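4　作業台で何が変わったか

前の節では導入の経緯と会社の事情をひととおり書いたので、ここからはやっと作業台の話です。調査に入る前の私は、自動化で人が減ったか減らなかったか、という質問票を抱えていました。ところが現場に立ってみると、その質問にみんな一言で答えてしまうんですね(「減ってません」で終わり)。それでいて、朝の段取りも、手の動かし方も、休憩の取り方も、聞けば聞くほど変わっている。なので本節では人数の話をいったん脇に置いて、Cirholm の再生工程で働く人たちの一日が、ロボットアームの導入前と後でどう違うのかを、私が見たり聞いたりした順にだいたい沿って書いていきます。

4.1　調査の進め方

現場は Cirholm の再生部門です。企業から引き取った中古のデスクトップ機を開け、部品を抜き、検査し、使えるものは組み直して出荷する。引き取りの元請けは Rahman という会社で、Cirholm から見ると仕事の量も締め切りもほぼここで決まります。私は12月の大半をこの部門で過ごしました。邪魔にならない隅に立ってノートを取り、手が空いた人に声をかけ、ときどき箱を運ぶのを手伝う、という、まあよくある参与観察です。

聞き取りは一人につき30分を目安にしましたが、守れたためしがありません。ナディラ・ジュガさんは昼休みをまるごと使って話してくれましたし、逆にユウィタ・ウィジャヤさんは作業しながらのほうが話しやすいと言うので、私が隣でぼそぼそ質問して、答えは手の切れ目に返ってくる、という形になりました。この「手の切れ目」があとで大事になってきます。録音は全員の了解をもらい、文字起こしは共同研究者のエルヴェ・ルーセルと分担しました。以下の引用は、読みやすいように言いよどみだけ削っています。

作業記録のほうは、会社が使っている Clodum という記録ソフトから、氏名を外した形で出してもらいました。12月に再生工程を通ったのは1,708台です。このうちどれだけにアームが関わったのかも出したかったのですが、途中で人が引き取った台の扱いが日によってばらばらで(これは4.6でまた書きます)、数字にするのはあきらめました。紙の申し送りノートも見せてもらっています。こちらの書き込みは12月だけで145件あり、本節の材料としては Clodum よりずっと役に立ちました。

4.2　腕の前に置かれるもの

アームが受け持つのは、開いた筐体のまわりの決まった抜き差しと、外した小さな部品を治具に移す仕事です。筐体のふたを開けるのは人。ケーブルをよけるのも人。台に寝かせて向きを合わせるのも人。そこまでお膳立てして、やっとアームの番になります。 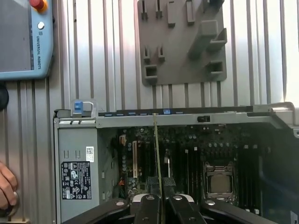 図3　グリッパ側のカメラから見た作業位置。ふたを外した筐体の向こう、溝のある銀色の面に灰色の治具板が付いている。左上は教示ペンダント、左下に人の手。

このお膳立てのことを、現場では「並べ」と呼んでいます。導入計画の書類には出てこない言葉です。計画書では「セット」という一語で、工数の欄も空白でした。でも現場で見ていると、並べはけっこうな仕事なんですよ。古い機種は個体差が大きくて、同じ型番でも途中で誰かがドライブを足していたり、ケーブルの通し方が変わっていたりします。人が抜くのなら、よけながら抜けばいい。アームに渡すとなると、よけた状態をそのまま保っておかないといけない。

ジュガさんの言い方はこうでした。「前は、開けたらもう抜いてたんです。開けるのと抜くのが一つの動きで。今は開けて、見て、整えて、渡す。渡すっていうのが増えました」

私はこの「渡す」という言葉がとても気になって、そのあと全員に同じことを聞いてまわりました。渡す感じがするか、と。クァク・ジョンデさん(技術担当で、アームの教示を一手に引き受けている人です)には、しばらく考えたあとに「僕は渡される側だから」と返されました。たしかにそうで、並べがうまくいっていない筐体が来ると、アームが止まり、止まったアームの面倒を見るのはクァクさんです。彼にとっての並べは、自分の午後が平和かどうかを決めるものなんですね。

治具板にも少し触れておきます。灰色の3Dプリント品で、差し込み口や出っぱりがいくつも付いています。Zitix という改善プロジェクトの中で作られたもので、社内では板そのものも Zitix と呼ばれています(プロジェクトの名前が道具の名前になってしまった例です。会議で「Zitix が遅れている」と言われて、板のことか計画のことか、私は最後まで聞き分けられませんでした)。最初の版は外の業者に頼んだのですが、届いてみたら作業者の手が入る隙間がなく、何かが引っかかったときに指で取り出せない。それで作業者の側から注文を出して、何度も刷り直しています。

この刷り直しの過程は、現場の人たちが技術の形に口を出せた、数少ない場面でした。ウィジャヤさんは、出っぱりの高さについて自分が言ったことが次の版で直っていたのを見て、「言えば変わるんだ、と思った」と話しています。それまでの設備は、来たものに体を合わせるしかなかったそうです。先行研究では、参加型の設計というと会議やワークショップの形で語られることが多いのですが、ここで起きていたのは、休憩から戻るついでに技術担当の机に寄って「あそこ、もうちょっと低くならない?」と言う、それだけのことでした。私はこちらのほうがむしろ長続きしそうに思っています(根拠は薄いです。観察期間が短いので)。

4.3　待つ時間のこと

さて、手の切れ目の話です。

導入前の作業には、本人たちの説明によれば、はっきりした切れ目がありませんでした。一台終われば次の一台。疲れたら自分で少しゆっくりする。ゆっくりしても記録の上では見えません。一日の台数が合っていればよかったからです。

導入後は、アームが動いている間という時間ができました。これを経営側の資料は「並行作業時間」と呼んでいて、その間に人が次の筐体を開ける想定になっています。計画を書いたハキム・チョア部門長にも確かめましたが、二つの流れが重なって全体が速くなる、という考え方でした。図に描くときれいなんです。横棒が二本、ずれて重なっている図。

現場で起きていることは、その図よりだいぶややこしい。まず、次の筐体を開けに行くには、アームから目を離す必要があります。離していいことになっています。でもみんな離しません。少なくとも最初のうちは離さない。

「見てるつもりはないんですけど、耳は行ってます」とジュガさん。音が違うと分かるそうです。うまく入っていないときの音がある、と。私も隣で聞いていましたが、最後の週になっても聞き分けはまったくできませんでした。
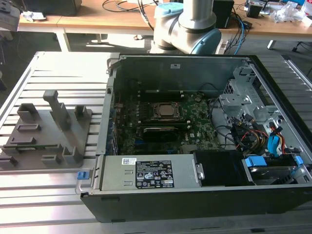

この耳の仕事は、どこにも書かれていません。手は次の筐体のねじを外していて、耳は隣のアームに残っている。ウィジャヤさんによると、これが一日の終わりにいちばん疲れるのだそうです。体は前より楽になった、腰もあまり痛まない、でも家に帰ってからテレビをつけたくない、音がもういらない、と。

エルヴェはこの部分の文字起こしを読んで、監視労働の文献にそのまま乗る話だと言いました。自動化された機械を見張る仕事は負荷が低いように見えて低くない、というのは昔から繰り返し書かれてきたことです。私もそう思います。ただ、少し違うところもあって、ここの人たちは見張れと言われていないんですね。むしろ見張るなと言われている。チョアさんは善意で、気にしないで次に行ってください、止まったら止まったで技術が見ますから、と何度も伝えています。それでも耳が行くのは、次に止まった台を受け取るのが結局は自分だと知っているからだ、というのが私の読みです。

待つ時間の使い方には、人によってかなり差が出ていました。ジュガさんは次の筐体のふたを開けるところまでやって、いったん手を止める。ウィジャヤさんは開けずに、前の台で出たねじや小物を片づける。どちらが効率がいいかという話は、二人の間でも一度も出ていないそうです。私が聞いたら、ウィジャヤさんは「開けっぱなしのがいくつもあるの、いやなんです」と言い、ジュガさんは「片づけは最後にまとめたい」と言いました。なんだ、好みの話か、と私は少し拍子抜けしたんですが、考えてみれば、好みで選べる時間が勤務中にあるというのは、このくらいの規模の職場ではかなり珍しいことです。

4.4　手が覚えていたこと

次は技能の話です。私が質問票の中でいちばん力を入れていたところで、いちばん空振りしたところでもあります。

聞きたかったのは、自動化で技能が失われるか、ということでした。返ってきた答えは、何を技能と呼ぶかによる、というもので、それはそうです。で、もう少し細かく聞いていくと、抜き差しの技能そのものには、みんなそれほどの思い入れがないようでした。指先が痛くなる、爪が割れる、冬は静電気がいや。アームがやってくれるならどうぞ、という感じです。

惜しまれていたのは別のことでした。抜きながら分かることがあった、というのです。固い、ゆるい、妙に軽く外れる。そういう手ごたえが、その機械がどう使われてきたかの手がかりになっていた。ジュガさんは、差し込みがゆるい台は誰かが一度開けているから、ほかの場所も気をつけて見る、と説明してくれました。検査の項目にはない、でも検査に効いていた知識です。

アームが抜くと、この手がかりが人の指に来ません。力の値はどこかに記録されているはずだとクァクさんは言うのですが、それを作業者が見られる画面はまだない。彼も作りたいとは思っていて、ただ順番が回ってこない。申し送りノートを見ると、このことに触れた書き込みが導入の直後にまとまってあり、その後はぱったり減ります。私は最初、問題が解決したのだと思っていました。ジュガさんに確かめたら、「書いても、もう分からないから」とのことでした。気になる手ごたえが自分のところに来ないので、書くことがない。記録が減ったのを改善と読むところだったので、これは危なかったです。

一方で、増えた知識もあります。アームがどういう置き方を嫌うか、という知識です。「嫌う」は現場の言い方ですが、みんな本当にこう言います。ケーブルの束がこちら側に残っていると嫌う。筐体が台の縁に寄りすぎていると嫌う。この知識は、今のところ人から人へ口で伝わっていて、手順書にはごく一部しか載っていません。新しく入った人に教えるのはウィジャヤさんの役目になりつつあります。ただし職務の記述は変わっていませんし、手当もついていません。4.7で賃金の話をするときに、ここへもう一度戻ります。

4.5　誰が止めるのか

教示ペンダントには赤い非常停止ボタンが付いています。誰が押してもいい。研修でもそう教えますし、ボタンのすぐそばにいる人が押すのがいちばん早いに決まっています。

でも、押していいことと押せることの間には、だいぶ距離がありました。導入から最初の数週間、ボタンを押したのはほとんどクァクさんだったそうです。作業者が異変に気づく、クァクさんを呼ぶ、クァクさんが来て押す。呼びに行っている間もアームは動いています。ジュガさんに理由を聞くと、「止めたあとの戻し方を知らなかったから」。止めるのは怖くない、止めたまま午後が終わるのが怖い、と。

これを聞いたクァクさんが、戻し方を全員に教えることにしました。上からの指示があったわけではなく、彼が自分の判断で、昼の時間を使って一人ずつ教えたのです。この昼の講習のあと、作業者が自分で止める回数ははっきり増えたとクァクさんは言います(数えてはいないそうです)。で、ここからが面白いのですが、止める回数が増えたことが、チョアさんの見ている月次の資料では「停止の増加」として現れました。

チョアさんはこの資料を持ってクァクさんのところに来て、何か不具合があるのかと聞いています。二人の話を別々に聞いた限り、やりとりは穏やかなものだったようです。クァクさんが説明して、チョアさんは納得した。ただし資料の書式はそのままで、次の月も同じ欄に同じように数が並びます。今の部門長が事情を知っているからいいようなものの、人が代わればどう読まれるか。この心配は私のものではなく、クァクさん本人が口にしていたものです。

もう一つ、止め方そのものにも流儀がありました。赤いボタンまで行かず、ペンダントの画面で一時停止をかける人が多い。ウィジャヤさんはこれを「待ってもらう」と言います。非常停止は「切る」。待ってもらうほうが戻すのが楽で、気も楽。私は安全の専門家ではないので、どちらがどの場面で正しいかの判断はしません。ただ、作業者の語彙の中で二つの止め方がはっきり別のものになっていて、それが研修資料の分け方とはずれている、ということは報告しておきたいと思います。

4.6　記録の中の人と機械

4.1で、途中で人が引き取った台の扱いがばらばらだと書きました。もう少し説明します。

Clodum の入力画面には、一台ごとに担当を選ぶ欄があります。選べるのは作業者の番号か、アームか、どちらか一つ。アームが途中でつまずいて、人が残りをやった台はどうするのか。決まりがなかったので、各自が考えて入れていました。ジュガさんは最後に触った人が担当だと考えて、自分の番号を入れる。ウィジャヤさんは、始めたのがアームなのでアームにする。ほかの人に聞くと、忙しい日はそのまま(つまり初期値のまま)と言います。初期値はアームです。

こうなると、アームの処理台数には人の仕事がいくらか混じっていることになります。どのくらいかは分かりません。分からないのに、数字だけはきちんと出てくる。チョアさんによれば、Rahman に出す報告書にもこの数字が使われていて、次の契約の話では月2,000台という目標が出ているそうです。12月の実績から見ると、かなり先の数字です。そしてその目標を立てるときの土台になった「アームの能力」の中に、夕方にウィジャヤさんが引き取って黙って仕上げた台が入っている。

ウィジャヤさんにこの話をしたところ、少し笑って、「でも始めたのは向こうだし」と言いました。彼女には手柄を譲っているつもりもないようなのです。私のほうが勝手に腹を立てていて、ノートのその日のページには、あとで読み返すと恥ずかしいようなことが書いてあります。
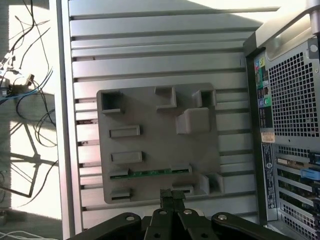 図4　治具板の下縁に届いたグリッパの黒い指。板の横長の溝に緑色の細い基板がある。右は別の一台の背面。

担当欄については、2018年1月の打ち合わせで変更の案が出ました。担当を二つ選べるようにする、という単純な案です。出したのはジュガさんです。私の聞き取りがきっかけだったかもしれず、調査者としてはちょっと落ち着かないところなのですが、本人は前から思っていたと言っています。本稿を書いている時点で、変更はまだ入っていません。ソフトの改修に費用がかかるのと、過去の数字との比較ができなくなるのが理由だそうです。後者については、過去の数字ももともと比較に耐えないのでは、と私は思っているのですが、打ち合わせの席では言えませんでした。

4.7　賃金と呼び名

お金の話は、みんな録音を止めてからするものです。なので引用は少なめに、本人に確かめて書いてよいと言われたことだけを書きます。

導入の前後で、再生部門の基本給は変わっていません。変わったのは出来高の扱いです。以前は一人が何台仕上げたかに応じた小さな上乗せがありました。アームが入ると、一人の台数というものが立てにくくなり、上乗せは部門全体で割る形になりました。金額としては、ほとんどの人が前と同じか少し上。不満は思ったほど聞かれませんでした。ただ、速い人と遅い人の差がなくなったことについては、速かった側から「別にいいけど」という言い方を何度か聞いています。この「別にいいけど」を、私は額面どおりには受け取っていません。

4.4で触れた、ウィジャヤさんの教える仕事はどこにも値段がついていないままです。並べの勘所を新しい人に伝えるのも、夕方に止まった台を引き取るのも、職務としては存在しない。チョアさんにこの点を聞いたときの答えは率直で、「書くと、払わないといけなくなる。払う枠がまだない」というものでした。これを冷たいと読むか誠実と読むかで、エルヴェと私の意見は割れています。エルヴェは前者です。私はチョアさんが枠を取るための書類を実際に書いているのを横で見てしまったので、どうしても点が甘くなります。

呼び名の話もしておきます。導入のとき、作業者の肩書きを「オペレーター」に改める案がありました。新しい設備にふさわしい名前を、という趣旨です。これは作業者の側が断っています。ジュガさんは「動かしてるのはクァクさんでしょう」と言い、そのクァクさんは「僕も動かしてはいない、教えただけ」と言う。では誰が、という話になって、結局肩書きは前のまま「再生作業員」で残りました。肩書きの会議にこんなに時間を使ったのは初めてだ、とチョアさんは苦笑していましたが、聞いている私には、この会議がいちばん導入の中身に近い話をしていたように思えます。

4.8　この節の限界について

観察したのは一つの部門、ほぼ一か月です。しかも Rahman からの入荷が落ち着いていた時期に当たっていて、忙しい月の作業台を私は見ていません。待つ時間の過ごし方に好みが出る、と4.3で書きましたが、忙しくなったとたんに消える好みかもしれません。ジュガさんには、もっと混んでいるときにまた来て、と言われています。

私の立ち位置にも偏りがあります。箱を運び、昼を一緒に食べ、名前で呼ばれるようになると、作業者の側から物を見る癖がつきます。クァクさんへの聞き取りは作業者ほど長く取れていませんし、Rahman の担当者には会えてもいません。担当欄の件では、私が質問をしたことで現場の関心の向きを変えた可能性があります。

それから、耳の仕事について。本節ではこれをかなり大きく扱いましたが、裏づけは語りと、私が横で見た首や手の動きだけです。視線や中断の回数を測ったわけではありません。測る準備はしていたのですが、機材を付けてもらう相談をしたところウィジャヤさんに断られ、その断り方がとてもきっぱりしていたので、そこで引き下がりました。次の調査では別の方法を考えます。今のところ候補は作業日誌で、一日の終わりに短く書いてもらう形を、ジュガさんと一緒に試作しているところです。試作の様式は付録に載せました。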